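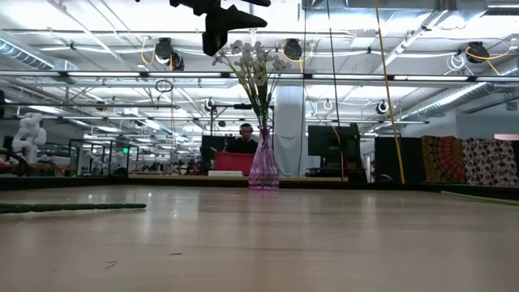

Arranging Artificial Flowers in Small Glass Vases
A guide for reception areas, meeting rooms and shared tables
Prepared by Angelica Estrella, Pilomham Workplace Services
Last revised Sep 10, 2026

Purpose of this guide

Pilomham Workplace Services supplies artificial flowers to offices and studios that prefer not to maintain fresh ones. Each site receives a mixed set of stems and a selection of glass vases, and the arranging is done by site staff. This guide explains how to prepare, arrange and maintain the flowers. It applies to the standard tabletop set and does not cover floor-standing displays or wall planters, which are installed by our own team.

No prior experience is required. A first arrangement, including preparation of the stems, takes 22 minutes on average at our training sessions.

What you will need

The vases in the set and the stems assigned to your room
A soft, lint-free cloth
A dry paintbrush, one inch wide
Wire cutters suitable for florist's wire
A clear, stable table

Staff should not use kitchen scissors on the stems. Most artificial stems have a wire core, which damages ordinary blades and leaves a sharp end.

Preparing the table and the vases

Wipe the table before any flowers are unpacked. Small scraps and flecks of debris are easily picked up by fabric petals, and pale blossoms show them at once.

Wash new vases in warm water with a little dish soap, rinse them and let them dry completely. Moisture left in the bottom of a vase will cloud the glass and may cause the wire inside the stems to rust. Faceted or ribbed glass should be dried along the grooves with the corner of the cloth.

Check that each vase stands level. A vase with a wide or rounded lower half will usually hold a tall stem without difficulty. Narrow cylinders may need a layer of clear glass pebbles for weight, which can be ordered through the Pokance supply catalog.

Preparing the stems

Stems arrive pressed flat and must be opened by hand. Begin at the base and work upward, bending each side branch gently away from the main stem. Leaves are opened next and blossoms last. Petals that have been creased in transit may be smoothed between finger and thumb. Steam may be used on fabric petals only, with the steamer held well away from the flower. Do not steam foam or latex blooms.

Once opened, lay the stems on the table by type, with all the blossoms facing the same way. Keep tall single stems apart from full, rounded heads, as the two are handled differently.

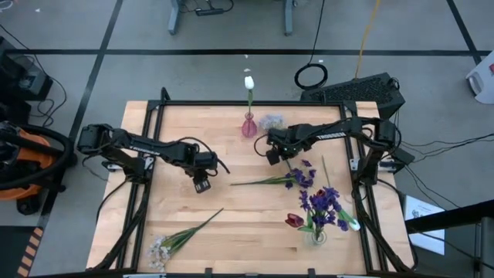 Matching stems to vases

The most frequent difficulty reported by sites is a vase that has been given too much to hold. The following principles will prevent most problems.

A single tall flower, such as a closed tulip, is best placed alone in a small vase with a narrow neck. The neck holds the stem upright and no filler is needed. White blooms stand out well above pink or purple glass.

Full, fluffy heads of the hydrangea kind need a wider mouth. They may be placed alone, with the stem shortened so that the bloom sits just above the rim, or used as the center of a low bouquet. Pale lavender is easily lost beside stronger purples and should be given some space of its own.

Sprigs with several small blossoms at the tip, including the deep purple variety, work well as side pieces. They can be angled outward to widen a bouquet, and their leaves help to cover bare stems at the neck of the vase.

Clusters of small white blossoms on long stems should be kept together in one tall vase. Spread them into a loose fan. If they are divided among several vases, each arrangement tends to look thin.

Clear glass hides nothing. Where a clear vase is used, strip any leaves that would sit below the rim and make sure the cut ends are even.

Building the arrangement

1. Decide where the vase will stand and from which sides it will be seen. A reception counter is generally viewed from the front, a meeting table from every side.

2. Hold the tallest stem beside the vase before placing it. The flowers should rise above the rim by one to one and a half times the height of the vase.

3. Shorten stems by bending the lower end back on itself wherever possible. Cut only when the folded end will not pass through the neck – a cut stem cannot be used later in a taller vase.

4. Place the tallest stem first, near the center. Add the remaining stems in pairs on opposite sides, turning the vase after each pair.

5. Insert side pieces last and at an angle.

6. Step back and view the arrangement from a seated position as well as a standing one. On meeting tables, blossoms should not block the line of sight between people facing each other.

7. Loosen the outer stems slightly. Artificial flowers look most natural when the spacing is a little uneven.

Care and storage

Dust the blossoms every 2 weeks with the dry paintbrush, working from the center of each flower outward. Do not spray water or polish on the petals. Arrangements near a window should be exchanged with those in shaded rooms each January, so that fading is shared evenly across the set.

Stems not in use should be stored lying flat in the Runisetti boxes provided, with heavy heads at one end and leaves at the other. Vases are wrapped separately. A chipped vase should be withdrawn at once, even where the damage is slight.

Replacements

Individual stems may be replaced without returning the full set. Requests should state the room, the type of flower and the color, and should be addressed to the Bélanger depot, Room 122. Cutters and brushes are issued from the same room.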